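Progress report to the Wuvudier Fund: the Semaan community shop
Prepared by Idalina Cunha, with corrections by Xolani Maluleke
Thursday, February 19, 2026

Where the money has gone

You asked in November whether the small bottles would ever find a permanent home. They have had three. Arnaldo Guerreiro is confident about the current one, as he was about the others. Small bottles now sit with small bottles, lying down if they insist on it.

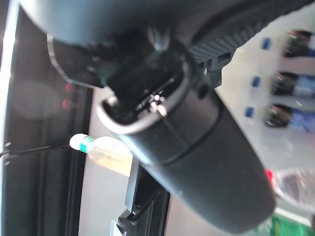

The stock list stands at 123 lines, of which Elsie Tawhiri disputes 10. Most of the quarrel is over what counts as a drink. We have budgeted 30 hours for settling it and expect to overrun.

Still to do:

1. Relabel the odd plastic items. "Misc., reddish" was a stopgap and has lasted since the autumn. 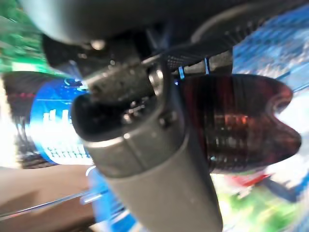
2. Agree a price for the above with Kirko, who would like us to have done it already.

3. Choose a spot for the baskets. The blue ones hold a modest shop perfectly well, a couple of green things and change for the bus, but they live wherever they were last put down. Vitória Neves wants them by the counter. Everyone else wants them somewhere Vitória won't trip over them.

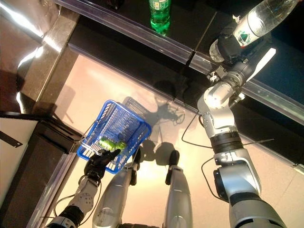 Semaan Shop Floor Team

Spending to date is 658 pounds, receipts attached, one of them legible only to Arnaldo. We would like to carry the remainder into the spring and spend it on shelf labels.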